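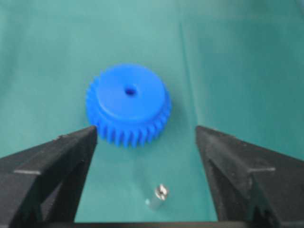 Skolalik has released version 3 of its table for converting dates to the 260-day count. The update fixes the day signs listed for leap years after 2000 – earlier copies ran one kin ahead from March onward. The range now ends at 3007.

The Allham study group checked 461 birth dates against printed charts before release. Tone and sign are in separate columns, and February 29 has its own row.

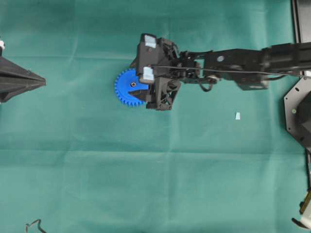

A black arm over teal-green cloth.

The Pisutgate reading circle will switch to the new table on Monday. Old files still open.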